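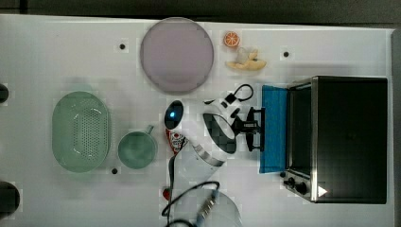

Overhead view of a Leten tabletop cell, with the gripper reaching toward the blue tray of a toaster oven.

Staged play collection

Staged play collection (also staged play, or SPC in the project notes) is a method for gathering training data for robot arms. An operator moves the arm by remote control through everyday kitchen actions on a table, with no fixed task order, and the recording is cut up and labeled afterward. The method was worked out in the Leten project and first written up in a technical note dated Jul 25, 2019. A revised version of the note came out that August and is the one usually cited.

The term is used loosely. Some later write-ups call any free-form teleoperation "staged play", even when there is no staging step at all. This article covers the narrower sense.

Background

Most data for table tasks at the time came from single demonstrations. Operator starts from a reset table, does one thing, stops, resets. The data is clean but slow to get, and the arm never sees the in-between states - a door left half open, a cup pushed up against a plate. Policies trained on it did fine from the start position and got lost when anything was off.

Plain play data was the other option. Let the operator do whatever they like for a long stretch and record all of it. Cheap per minute. The trouble was coverage. Operators drift toward easy objects, mostly cups, and avoid anything with a hinge. In the first Leten recordings the oven door was hardly touched, and the few times it was, the operator usually gave up and went back to moving food around.

Staged play sits between the two.

Method

A session is split into stages. Each stage lasts 30 minutes and there are 4 in a full session. Before each one the table is laid out by hand from a card. The card gives the objects and which part of the table they go in, nothing finer than that. It also names one "anchor", normally the object with the moving part. The operator has to come back to the anchor now and then but picks when and how.

Between stages the table is changed. Within a stage it is not touched, even if something falls over. Early on people would reach in and fix a tipped cup, and that left jumps in the recording that the labeling step read as very fast arm motion. These were thrown out.

Rules for the operator are short:

Go back to the anchor whenever a timer tone sounds.
Do not repeat the same action more than twice in a row.
If an object is out of reach leave it.
No talking to the person at the recording station during a stage.

The last rule was dropped in the August revision. It made no differnce to the data and operators disliked it.

Table and objects

The standard cell is a plain white tabletop with a single arm and a gripper with two parallel fingers. A camera looks straight down. Other views were tried at Leten, see Variants below.

Objects are ordinary kitchen things and play food. Plates, cups, a colander, slices of fruit. Nothing in the cell is marked for tracking. The anchor for most cards is a toaster oven at the right side of the table, placed so the door opens toward the arm. The side placement matters a fair bit: with the oven at the back of the table the arm blocks the overhead view of the door for most of an opening motion, and the labelers could not tell open from nearly open.

Object color was left to whoever bought the objects. This came up later as a criticism.

Labeling

Recordings are cut into windows after the fact. The cutter looks for moments when the gripper changes state (open to closed or the reverse) and takes a window on both sides. Windows under 2 seconds are merged with the next one. A person then writes one plain sentence for each window, such as "push the door shut" or "put the cup on the plate".

Not every window gets a sentence. In the Leten set only a small share was labeled, the rest was used without language. The policy is trained on both - for unlabeled windows the final image stands in for the goal.

Sentences were not checked against a word list. So the same action shows up as close, shut, push in and so on. The note says this was on purpose. The labelers' own guide, released with the data, does have a word list, which was apparently written and then not enforced.

Results

The note compares three training sets of equal recorded length: single demonstrations, plain play, staged play. All were tested on 8 tasks in the same cell. Four used the oven and the rest were moves between plate, cup and colander.

On the oven tasks staged play did best, with the gap widest for closing a door that started half open. Single demonstrations came second there. Plain play was last by a long way.

On the simple moves the picture is less clear. Plain play and staged play came out nearly level, and on the cup tasks plain play was slightly ahead. The authors put this down to operators having spent more time on cups when left alone, which fits with the earlier recordings.

Thin flat items were bad under all three methods. Fruit slices in particular: the fingers close above the slice or push it along the table. More data did not help much and the note suggests a hardware problem, finger shape, not a data one.

Chained tasks (open, place, close) were tested in the August revision only. Staged play could finish the chain more often than the others but most failures still came at the placing step, with the object let go too early at the lip of the tray.

Replication

Atden repeated the comparison with a different arm and its own objects. It found the same order on hinge tasks, a smaller gap. Its operators had prior experience with teleoperation and Leten's mostly did not, so the smaller gap may just be better plain play data. Atden did not publish its cards.

Aliyu ran the method with a drawer unit as anchor in place of an oven. Results for the drawer were good. Results for everything else went down, and the Aliyu report blames the timer: with a tone that often the operators spent most of each stage on the drawer. A longer gap between tones fixed it in part.

Variants

Two-anchor staging. Cards name a pair of anchors and the tone alternates. Used at Aliyu after the drawer trial. Harder on operators, and sessions were cut short more often.

Cardless staging. The layout is drawn by software and shown on a screen beside the table. Cimgate, a labeling and layout tool, has this built in and it is how most groups do it now. The Cimgate layouts are finer than the old cards and give a position for each object, which some users turn off.

Wrist view. An extra camera near the gripper. Leten tried it and kept the overhead view as the main one. The wrist view helped with grasping, did little for door tasks. Files were also much larger and part of the wrist set was lost in a storage move, so the comparison in the note rests on less data than planned.

Criticism

The main complaint is that the staging does more work than the play. If the anchor and the layout are chosen by the same people who choose the test tasks, the test favors the method. Leten answered in the revision that cards were written before the tasks were picked, but gave no dates for either.

A second point is color. In the Leten set some dishes share a color, and several labeled sentences use color alone to name an object ("pick up the green one"). Atden noted that a policy trained on these sentences picks the wrong dish when two of the same color are out. Later card sets ask for the object name in every sentence.

Cost is the third. Laying out the table takes a second person for the full session, and this time is not counted in the recorded-length comparison. With it counted staged play is still cheaper than single demonstrations, going by Leten's own logs, but no longer close to plain play. The Atden report gives no labor figures so theres nothing to check this against.

Availability

The Leten recordings, cards and labeling guide can be had on request, minus the missing wrist files. The Aliyu drawer set is in Cimgate format only and needs converting before it can be mixed with the older data - window times are stored from the start of the stage, and in the Leten files they run from the start of the session.

See also

Play data
Teleoperation
Goal-conditioned policy
Hindsight labeling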